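Gripper fingers keep dropping the shirt fold – pads, screws or my technique?

Posted by dottie_in_dilton

Hello all! We fold shirts on a bed with a pair of hand-held grippers, black fingers on a white body, and one of mine has started letting go of thin cotton halfway through a lift. Thick fabric is fine. The pair has done 934 folds since the fingers were last changed, and I've wiped them down but haven't taken anything apart yet (I'm a bit nervous of the calibration, to tell the truth). A good deep pinch holds all right. 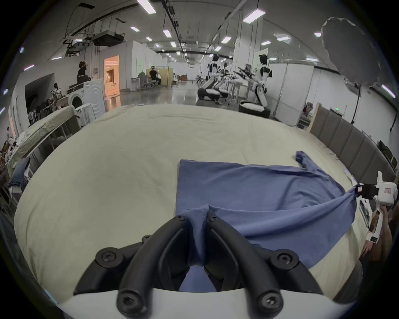

3 replies

Farzana Miah

Oh, I know this one well! Start with the screws. Back each one out a turn, close the fingers on a sheet of paper, then snug them down a little at a time, going side to side. If the paper slides out at the tips but holds further back, the fingers are sitting crooked – that was my trouble at Seso, and I'd blamed the motor for a week. After that, clean the gripping faces with a barely damp cloth and let them dry overnight. Your calibration should be saved before you touch any of this, so do that first and write down the old zero.

Then try a light pinch on the shirt edge, coming in low, before you go back to full folds. I do 40 and keep a tally of the drops. 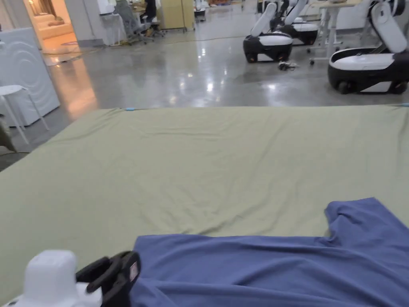 Gripper coming in low toward the blue garment on the green sheet.

maltora_mike

New fingers. Mine went at 258.

ferraro_bench

Farzana's paper check is a good one, and I'd add a look at the cable where it leaves the body. Give it a gentle wiggle with the fingers closed and watch whether the reading jumps. Ours jumped by 13 and a new cable cured it. Do post back – I'd love to know which it was!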